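Household Tips: Keeping Records When a Company You Own Shares In Is Sold or Split

Shareholders of Linis who received notice of the Stendumden separation will need to keep certain papers at home for several years. The Sesevlow Household Money Desk offers the following guidance on storing them. Page last reviewed 6 November 2022.

Begin with one folder for each company. The original purchase confirmation goes at the front, followed by dividend statements in date order. Notices of a split, spin-off or merger should be kept in a separate sleeve at the back, as these are the papers a tax preparer will ask for first. 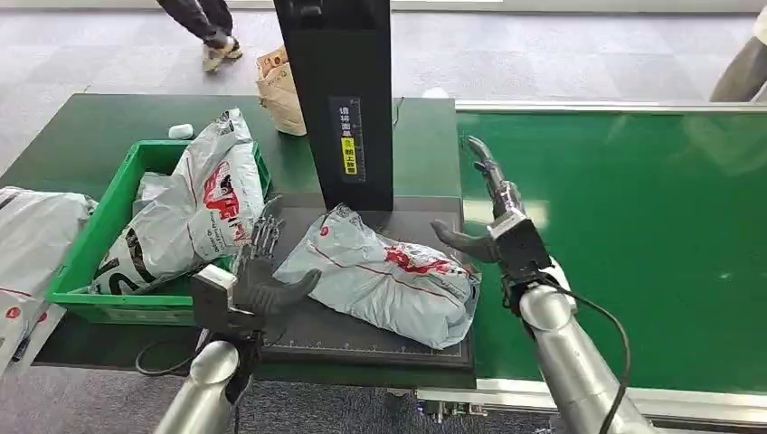
Write the number of shares held before and after the event on the inside cover. A holder of 20 Linis shares who receives 2 Stendumden shares should record both figures, together with the cost assigned to each holding. The company's notice to shareholders normally explains how the original cost is to be divided.

Cash paid in place of a fractional share is easily overlooked. It usually appears as a single line on the brokerage statement and should be marked in pencil when the statement arrives. Highlighter ink may fade or obscure figures when pages are scanned.

Paper certificates require more care. Do not staple, fold or laminate them. Store them flat in a fire-resistant box - a kitchen drawer is not suitable - and keep a photocopy in the company folder. Replacing a lost certificate can be slow, and a fee may apply. 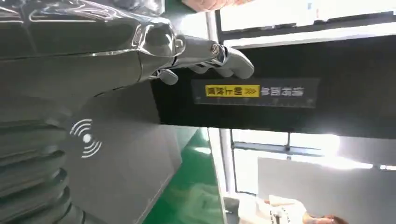 Metal hand with gray fingertips.

Readers whose holdings passed through the Sveinbjörnsson tender offer should also keep the acceptance form and the payment advice. For holdings worth about 3,000 dollars or more, a second set of copies kept at another address is recommended.

Review all folders each January, before tax forms begin to arrive. Duplicate statements may be shredded once the annual summary has been checked against them. Purchase records should be kept for as long as the shares are owned, and afterward for the period required by the tax authority.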